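Matching plaid on fabric-covered wall panels, how fussy do I need to be?

wanda_dudek
I'm covering the walls of a small back room with fabric on frames. The plaster is bad in there and I don't want to pay to have it skimmed. I've settled on a plaid from Szczepańska, pattern number 3751, because the roll was marked down and I like it. It has a large repeat, both ways.

The room will have panels on three sides. My question is about the corners. If I match the stripes from panel to panel along one wall, do I also need to match them where two walls meet? I did a rough layout on paper and matching the corners eats a lot of cloth. I get one wasted strip on almost every panel.

The other thing is that the floor slopes. From the door to the window it drops about 6 centimeters. If I level the panels, the gap at the bottom will grow as you go along. If I follow the floor, the stripes will run downhill.

k_malinowski
Level the panels. Always. You can hide a tapering gap with baseboard, but you can't hide a stripe that runs downhill. With a solid color you could get away with following the floor. With plaid you can't.

On the corners, I'd match the horizontal stripes and forget the vertical ones. The eye follows a horizontal line around a room and stops where it jumps. Verticals in a corner just look like more verticals.

Remigiusz W
Agree on leveling. Disagree on corners. I did a dining room in a check and matched nothing at the corners, neither direction, and put a narrow flat trim strip in each one. People look at the trim and don't compare the two sides. It saved me most of a roll.

k_malinowski
A trim strip helps if the check is small. She said it's a large repeat. If a broad stripe hits the corner at waist height on one wall and knee height on the next, a strip of trim won't cover for that.

Remigiusz W
Mine was not that small. The trim was painted a dark color, and that matters more than the size of the check.

wanda_dudek
Thanks both. I'd rather not add dark trim, the room only has one window. So level panels and horizontals matched. I think that only costs me waste at the top and bottom of each piece, and I had some spare there already.

Next question. Do I wash the fabric first? It's a cotton and something blend. The label says 3000 rubs, so I know it isn't upholstery weight. For a wall I assume that doesn't matter.

ignacio_o
Rub count doesn't matter for a wall unless you have chairs pushed against it. 3000 is low, even curtains are often higher, but a wall just hangs there.

I would not wash it. Washing takes out the finish that keeps it flat, and then you have to iron the whole roll. It also pulls plaid out of square. If the grain shifts even a little you will fight it on every panel. Steam it lightly before it goes on the frame and let it cool flat.

Ksawery_Wrobel
I wash everything. If you don't and the room gets humid, it shrinks on the frame and bows the wood. I've had that happen with unwashed cotton in a laundry room. Two frames twisted enough that the corners stood off the wall.

ignacio_o
In a laundry room, sure. She said a back room with a window.

Ksawery_Wrobel
Back rooms in old houses with bad plaster are usually damp. What made the plaster bad, Wanda?

wanda_dudek
Fair question. There was a leak from the gutter a few years before we bought the place. It was fixed. The wall reads dry on the meter now, I checked it in May and again last week. The plaster is just crumbly where it got soaked.

Ksawery_Wrobel
Then you're probably fine, but leave an air gap behind the panels. Spacers at the corners of each frame are enough. Don't staple directly to the wall.

And cut a test piece. Measure it, wash it, dry it, measure it again. If it barely changes, skip washing the rest. If it changes a lot, you know.

k_malinowski
Test piece is the right answer. Make it big enough to include one full repeat, so you can see if the stripes stay square to each other.

wanda_dudek
Did the test. It lost a little in length and nothing I could measure in width. The stripes stayed straight. I'm not going to wash the roll.

Frames: I priced wood strips at Bunitby and also the light metal framing they sell for display panels. The metal costs more but it's straight. Half the wood strips in the rack had a twist in them. Has anyone used metal for this?

Remigiusz W
Yes, for a shop in Burnow. It stays straight and the corners go together with brackets, so there's no gluing and no waiting. The drawback is fastening the fabric. You can't staple into it. You need double-sided tape or clips, or a frame with a groove and a rubber cord that presses the fabric in.

The groove type is best for plaid. You can pull the cloth, look at it, let it go, and pull it again. With staples you make a decision every few inches and then spend the evening pulling staples.

ignacio_o
Groove frames show a thin line of metal at the edge, though. Depends on whether you mind that. Where two panels meet at a corner you'll see both edges.

Remigiusz W
You see it if you look for it. On a busy print I don't think it bothers anybody.

ignacio_o
It bothers me. I'd wrap the cloth over the edge and tape it at the back.

k_malinowski
Wrapping over metal is fine if you use good tape. Cheap tape lets go in summer. I used Trernosard tape on a set of 40 panels and had to redo a few where I hadn't wiped the metal down first. The rest held. Wipe with alcohol, let it dry, then tape.

wanda_dudek
I'll go with the groove frames for the long wall and see how the edge looks before I buy the rest.

How do you all keep a plaid straight while you're stretching it? On my trial frame the horizontals came out with a slight smile. The middle sagged and the ends went up.

Ksawery_Wrobel
You're pulling the corners too early. Fix the middle of the top edge first, then the middle of the bottom, then the middle of each side. Work outward from the middles and do the corners last. Pull on the stripe itself and not on the cloth between stripes.

k_malinowski
What Ksawery said, and run a string across the frame first. Tie it level, a hair in front of the fabric, and line one stripe up to it. Pick a strong color. You won't judge it by eye up close because you're looking at too small a piece.

Remigiusz W
I use a laser level from the other side of the room. Same idea as the string, and it doesn't get in the way of your hands.

wanda_dudek
String worked. The second trial panel is straight, or straight enough that I had to put a ruler on it to find the error. I fixed the middles first and took my time on the corners.

ignacio_o
One more thing before you cut the lot. Mark the top of every piece with chalk on the back. Many plaids are not the same upside down. The color order runs one way, and if you flip a piece the narrow stripes land on the wrong side of the wide ones. You may not notice until it's up.

wanda_dudek
Checked, and mine does run one way. I had already cut two pieces and one of them was turned around in the stack. Chalked them all now.

Last question and then I'll leave you alone. Is three walls of this too much? My sister says the room will give people a headache. The print is brighter than it looked on the roll.

Ksawery_Wrobel
I'd do one wall and paint the others. A bright plaid next to a plain wall looks planned. Three of them close in on you, especially in a small room.

Remigiusz W
I'd do all three. One wall of plaid looks like you ran out. Keep the furniture and the floor plain and pale and it settles down.

k_malinowski
I'm with Remigiusz on this one, which is rare. If it has a white ground it will stay light. Plaids on a dark ground are the ones that shrink a room.

wanda_dudek
It does have a white ground. I'll put up the long wall, live with it a while, and decide then. The cloth will keep.

Remigiusz W
Adding a picture of bright plaid on white used on three sides, with a plain pale surface in between. You can see how the corners come together with metal framing. Judge for yourself if it's too much. 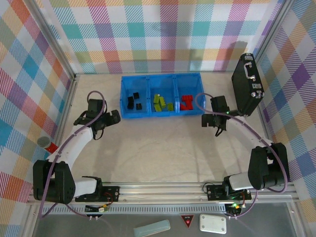
Multicolored plaid on the back, left and right walls, pale beige tabletop.

Related threads
Air gap behind fabric panels, how much is enough?
Groove frames or staples for stretched fabric
Sloping floor and baseboard, scribe or shim?
Crumbly plaster after an old gutter leak
Double-sided tape letting go in hot weather
Which way is up on a one-way check?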